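The Case for Keeping the Front Desk
1 April 2023
By Meirion Gethin

Over the past several years, the hotels and guesthouses of the Drullis district have been closing their front desks. Guests now receive a door code by text message, let themselves in, and leave without speaking to anyone. The practice is presented as a convenience to the traveler. It deserves a closer examination than it has received, in particular from those of us who sit on licensing boards and are asked to approve it.

The financial argument is well known. A desk staffed through the night is the largest single expense of a small property. Sunlow, a house of 36 rooms near the ferry landing, ended its night shift last spring and reported the savings to the district in April. The owners were open about their figures, and the board was right to thank them for it. A business that can't pay its bills serves no guest at all.

The savings, however, are only one side of the account. A clerk at a desk answers questions that a guest didn't know how to ask. The clerk knows which ferry is running late, which pharmacy will open its door after hours, and which room has the radiator that knocks. When this knowledge is removed from the building it must be found elsewhere, and in practice it is found by ringing the bell of the bakery next door. The board has received 17 letters from neighboring businesses on this point. Several of them are not polite.

There is also the matter of arrival itself. A traveler who has been on the road since morning is tired, often hungry, and sometimes carrying a sleeping child. To be met at the door, shown where to leave one's shoes, and told when breakfast is served is a modest courtesy. Our district has offered it for generations, and its visitors have come to expect it.

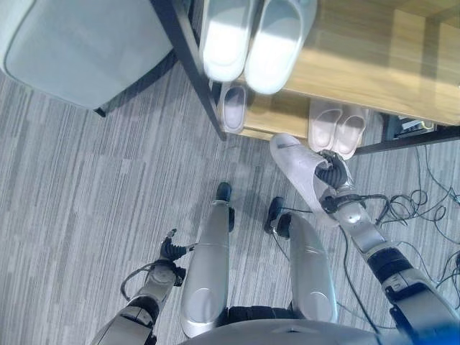
Should the district require every lodging house to staff a desk at all hours?

A requirement of that kind would close the smallest houses, and the board should limit it to properties with more than five rooms, with a clerk present from four in the afternoon until midnight.

Such a rule would leave the family guesthouses on the upper road as they are. It would apply to Sunlow, to the Granström, and to the two newer properties on the harbor side. The Granström already meets the standard and has done so without raising its winter rates.

Opponents of the rule point to Grasteo, the booking service used by most houses in the district, which offers a telephone line for guests who have difficulty with their codes. The line is a useful addition. It can't carry a suitcase up a flight of stairs, and the person answering it has in all likelihood never seen Drullis. A license to operate lodging here should carry some duty to be present here.

The board will take written comments through the end of the month. Owners who believe the proposed hours are unsuitable for their trade are asked to suggest other hours and to state their reasons. Comments from guests are equally welcome and may be left at the district office or sent by mail.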